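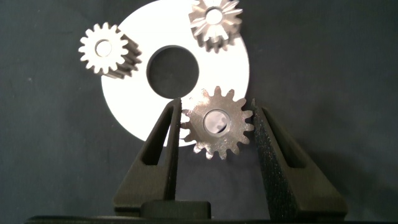
2 min read

Small gears inside a hand crank coffee grinder, oil or grease?

I have a Delier hand grinder with a little gearbox under the handle. It started squeaking in December so I opened it up. The gears are that gray, slightly grainy sintered metal. The old grease had gone brown and sticky. What should I put back in, and how much? I have light machine oil and a tub of white grease from a bike shop.

Hiro
Oil. A few drops and you're done.

Zakharchenko
I would use grease on the teeth, but check the tub first. Bike grease usually isn't food safe, and the gearbox on these sits right over the beans. Look for one marked H1.

Clean the gears with a dry brush and wipe them down. Don't soak them in degreaser — sintered parts are porous and can hold on to it. Then put a thin film on the teeth and turn the handle by hand for 2 minutes. Wipe off whatever squeezes out. If you can see lumps of it, you used too much.

Julter
Agree on the food safe part. I did mine with machine oil once and the coffee tasted like a garage for 3 days. Also look at the washer under the handle while it's apart. Mine was the thing squeaking, and the gears were fine.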